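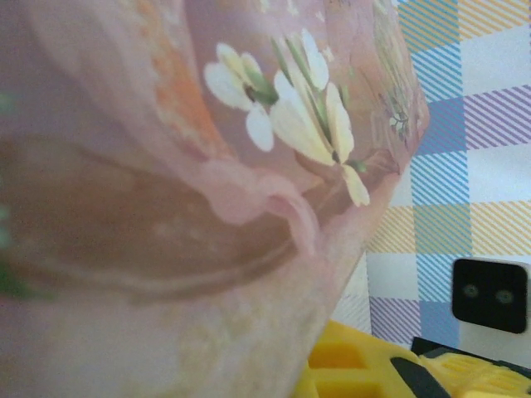 손목 카메라 시점. 꽃무늬가 그려진 분홍색 반투명 용기.

개요 설치 데이터 한계 변경 이력

Plendetti 양팔 탁상 키트 사용 기록 및 데이터 카드
최종 수정: 2024년 6월 13일

Plendetti는 Hviid에서 내놓은 탁상형 양팔 로봇 키트입니다. 저희 Gakholm 작업실에서는 1월부터 쓰고 있는데, 솔직히 기대보다 훨씬 재미있습니다! 이 저장소에는 키트로 모은 원격 조작 데이터와 설정 파일, 쓰면서 적어 둔 메모를 함께 올렸습니다. 제조사와 관계없는 사용자 기록이니 가격이나 보증 문의는 Hviid 쪽으로 해 주세요.

손가락과 손목 카메라

가장 마음에 드는 부품은 노란색 출력 손가락입니다. 속이 격자로 비어 있고 끝이 뾰족해서 열쇠고리 링처럼 가는 물건도 노려볼 만합니다. 손목에 달린 카메라로는 손끝이 물건에 다가가는 모습을 가까이서 볼 수 있고요. 다만 물건이 크면 화면을 거의 다 차지하니까(맨 위 사진처럼요) 학습할 때는 고정 카메라 영상을 꼭 같이 넣으시길 권합니다.
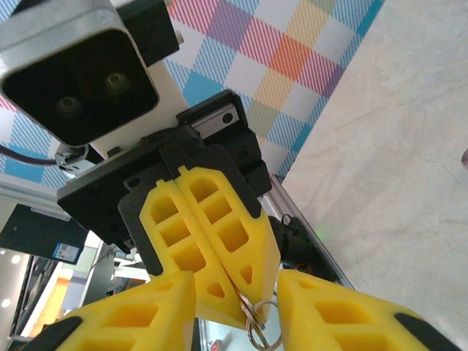
링 종류는 손가락 사이로 미끄러지기 쉬우니 닫는 속도를 기본값의 40%로 낮춰 보라는 댓글이 이슈 게시판에 달렸습니다. 저희도 바로 적용했고 configs/slow_close.yaml에 반영해 두었습니다. 조언 고맙습니다!

설치

두 팔은 앞쪽 알루미늄 레일에 볼트로 고정합니다. 조립보다 케이블 정리에 시간이 더 걸렸습니다. 보라색 케이블은 팔꿈치 관절에서 여유를 넉넉히 남겨야 하고, 타이는 전완에만 묶는 편이 낫습니다. 양팔을 동시에 원점으로 보내기 전에 작업판을 한 번 비워 주세요.

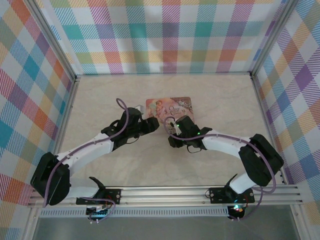 보정은 왼팔, 오른팔 순서로 하고 마지막에 고정 카메라를 맞춥니다. calibrate.py가 단계마다 멈추며 안내해 주는데, 중간에 끊겨도 그 지점부터 이어 갈 수 있어서 정말 편했습니다. 벽면 체크무늬를 바꾸면 배경 통계도 달라지니 metadata.json의 background 항목을 함께 고쳐 주세요.

데이터 구성

전체 에피소드: 555
학습용으로 권장하는 에피소드: 300
양팔을 함께 쓰는 에피소드: 136개 이상
영상: 손목 카메라, 고정 카메라
기타: 관절 각도, 그리퍼 개폐값, 작업 설명문

물건은 일부러 생활용품 위주로 골랐습니다. 뚜껑에 그림이 인쇄된 틴 상자는 양쪽에서 접근하는 연습에 특히 좋습니다. 모서리가 둥글어서 잡는 위치를 조금만 바꿔도 결과가 꽤 달라지거든요. 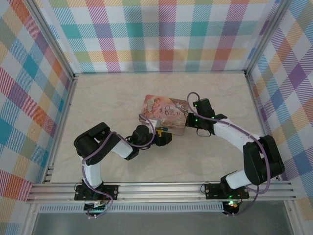

성공 여부는 에피소드별로 success 필드에 따로 적었습니다. 실패한 기록도 지우지 않았습니다. 재시도 동작을 배우게 하려는 분들께는 오히려 그쪽이 더 쓸모 있을지도 모릅니다.

한계

배경이 한 종류뿐이라 다른 환경으로 옮기면 성능이 떨어질 수 있습니다. 금속 표면에서는 깊이값이 비는 구간이 있습니다. Doltdale 형식 변환기는 아직 시험판이며, 타임스탬프가 한 칸씩 밀리는 문제를 고치는 중입니다. 비슷한 증상을 보셨다면 로그와 함께 이슈를 남겨 주세요.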